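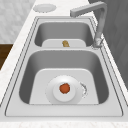 Lencombe, sink-clearing task. Talk notes, December 28, 2020.

1. Setup. Policy trained on 2000 simulated episodes, tested on 3000. Say the split early.
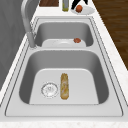 2. Randomization. Sink layout and food items vary between episodes.
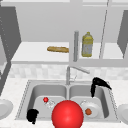 Eirini Andreadis objects that layout changes alone may explain the gain. Show ablation 2.

Camera pose is held fixed in that run. 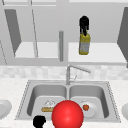 Does it transfer to hardware? Untested; planned for June.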